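Seasonal Walking Guide and Visitor Host, Vurncombe

Cillside Walks is looking for a guide to join us for the main season in Vurncombe. The job is part walking tours and part looking after guests at our guest house, where most of the people on our longer trips stay. Applications are open now and we would like the new person to be fully trained before August, when we are busiest.

About the work

We run two kinds of tour. The town walk takes nearly two hours and goes from the harbour steps up through the old market to the chapel and back. It leaves at 10.30am and again at 2pm. The longer walk is a full day out to Gestby and back along the coast path, a distance of 11 miles with a stop for lunch. Guides take turns on the two.

On the town walk you will have up to 20 people with you, and they come with very different levels of interest. Some want dates and names. Others want to know where to eat and whether the bus back to the station takes cards. You need to be able to deal with both without losing the rest of the group on the corner of Fore Street, where the pavement is narrow and delivery vans park on it.

The Gestby day is smaller, never more than eight guests. You carry the first aid kit, the spare waterproofs and the radio. The path is steep in two places and there is no phone signal between the lime kiln and the top of the cliff. You should be comfortable telling a guest that the walk is not right for them, and doing it before you set off.

We had 2,433 visitors on our walks last season. Many were from overseas and were in this part of the country for the first time. They ask about tipping, tide times, how to order in a pub, what to do on a bank holiday and how far everything is. Answering these questions is a large part of the job and we expect guides to answer them properly. We have a folder of common questions in the office which you will be given in your first week. It needs updating and you would be asked to help with that.

At the guest house

The guest house has six bedrooms and sits above the office. On two mornings a week you would help there from 7.30am until the first walk. This means serving breakfast, checking guests in and out, carrying bags up one flight of stairs and making up rooms when we are short of hands. We don't expect you to cook. Breakfast is made by our neighbours at the Türkmen bakery and brought over at 7am, apart from eggs, which are done to order by whoever is on the kitchen rota.

Rooms must be ready by 3pm. Beds are stripped and made up fresh for every new guest, and anything left behind is put in a labelled bag in the office and kept for 100 days. Please don't post lost items back without checking with the office first, as we have had parcels go to the wrong address.

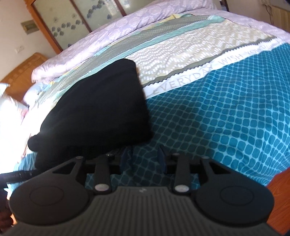
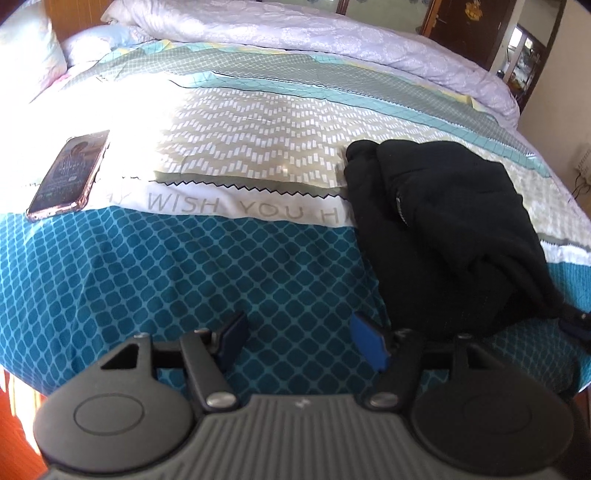

You will be shown how we like the rooms done on your first morning. Most people have it after two or three goes. If you have worked in a hotel or a hostel before, tell us in your application, but it is not required.

What we are looking for

You must be over 18, able to walk the Gestby route in all weathers, and able to speak clearly to a group outdoors. A second language is useful, especially German, French or Turkish. You don't need a guiding badge. We pay for the regional training course and for your first aid certificate, and both are done in work time.

Local knowledge helps but it can be learned. We give new guides a written route script of 3,000 words for the town walk. You are welcome to put it in your own words once you know it. Please do not make up stories about the chapel. Guests look things up on their phones and they do write to us.

A driving licence is useful for collecting guests from the station. If you don't have one we will arrange the rota to suit.

Hours, pay and time off

The post is for 32 hours a week over five days, and those days will include most weekends. Rotas go out a fortnight ahead. Guides are paid by the hour at the same rate for walks, guest house work and training, and you are paid in full for a walk cancelled because of the weather. Tips from the town walk belong to the guide who led it. Tips left in guest rooms go into a shared jar and are split at the end of each month between everyone who has worked in the house.

We provide a waterproof jacket, a fleece and a rucksack. Boots are your own, but we put money towards a new pair if you come back for a second season.

There is a staff room available at the guest house at a low rent, single occupancy only. Say in your application if you would like to be considered for it.

How to apply

Send a CV and a short letter to Wyn Parry at the Cillside Walks office in Vurncombe, or hand them in at the desk between 9am and 4pm. In the letter, tell us about a place you know well and what you would show a visitor who had one hour there. One page is enough.

We will ask shortlisted applicants to come on a town walk as a guest, and then to lead us along a short part of it. Travel costs for this will be refunded if you bring your tickets.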